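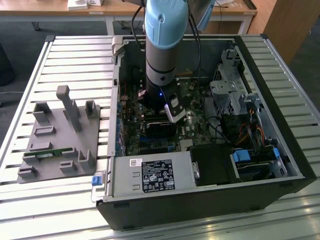 **What is a computer tower case?**

A computer tower case is the upright metal box that holds the main parts of a desktop computer, including the motherboard, the power supply, the drives and the expansion cards.

# Tower case

A **tower case** (also *computer tower*, *tower chassis* or simply *tower*) is a form of desktop computer enclosure that is taller than it is wide. It normally stands on the floor or on a desk with its narrow side down. Most work on the inside is done with the case laid flat and one side panel taken off, so that the motherboard faces up.

The word "tower" is often used for the whole machine, excluding the monitor, keyboard and mouse. In repair shops and parts catalogs it usually means the enclosure alone, and a case sold with no parts in it is called a *bare tower*.

## Construction

The frame of a typical tower is made from folded steel sheet, riveted or screwed together, with a plastic front. Office machines tend to have a painted outer shell over an unpainted frame. Cases sold to home builders are more often painted inside and out, and many have a glass or clear plastic side.

One side panel is made to come off. On older cases it is held by screws at the rear edge. Later office models use a thumb latch or a lever and need no tools. The opposite panel, behind the motherboard, may be fixed in place.

Small feet along the bottom lift the case so that air can pass under it. They also keep the metal from scratching a desk.

## Layout

### Motherboard tray

The motherboard is screwed to a flat wall of the case, called the tray. Short threaded posts, known as standoffs, keep the solder joints on the back of the board from touching the metal. Boards are commonly green, though black is now usual on boards sold separately.

### Expansion slots

The rear wall has a row of openings that line up with the card slots on the motherboard. Each unused opening is closed by a metal strip called a slot cover or blank. Screws hold the covers in many cases. In others a single hinged plastic latch clamps the whole row.

A missing cover lets in dust and can upset the path of air through the case, and replacement covers are cheap.

### Drive bays

Drives are held in bays or in a removable cage, often of perforated sheet metal. Common widths are 5.25 inches for optical drives, 3.5 inches for hard disks and 2.5 inches for notebook-size disks and solid state drives. Plastic clips or rails let a drive slide in without screws. Makers of office computers often color these parts so that a technician can find them — blue and green are both common.

The use of drive bays has fallen since small solid state drives began to be mounted directly on the motherboard. Many current cases have no opening for an optical drive.

### Power supply

The power supply is a closed metal box fixed in a corner of the case, at the top in older designs and at the bottom in many newer ones. Its label lists the input voltage and the current available on each output. The wires that leave it follow a color code in the widely used ATX standard:

| Color | Function |
|---|---|
| Black | Ground |
| Red | +5 volts |
| Yellow | +12 volts |
| Orange | +3.3 volts |

Some makers use wires that are all black, in which case the position of each wire in the connector has to be checked against a diagram.

### Cooling

Air is drawn in at the front and pushed out at the rear by one or more fans. Some office towers add a plastic shroud, or duct, that guides air over the processor heatsink. The shroud usually has to come off before the heatsink can be reached.

## Sizes

Towers are sold as *mini*, *mid* and *full*. The terms have no fixed measurements, and one maker's mid tower may be larger than another's full tower. A mini tower normally takes a microATX board, while mid and full towers take a full ATX board.

## Servicing

The computer is shut down and the power cord unplugged before the panel is removed. Holding the power button for a few seconds drains most of the charge left in the board. Technicians then touch bare metal on the frame or wear a grounding strap.

Memory modules and cards are released by small latches at the ends of their slots and pulled straight up. The power supply itself is replaced as a unit and is not opened, as its capacitors can hold a dangerous charge.

## Reuse and recycling

Steel makes up most of the weight of an empty tower and is easily recycled. Boards and power supplies are sorted separately, and drives are wiped or destroyed.

The Ulbridge reuse workshop took in 866 towers in one year and sorted them into 3 grades — complete, repairable and parts only. Skilura, a parts dealer in the same town, buys drive cages and latches from the last grade. Plastic clips are in steady demand there, being easily broken and seldom sold new.

## See also

- Motherboard
- Power supply unit
- Small form factor computer
- Drive bay

*Last revised 2025-02-18*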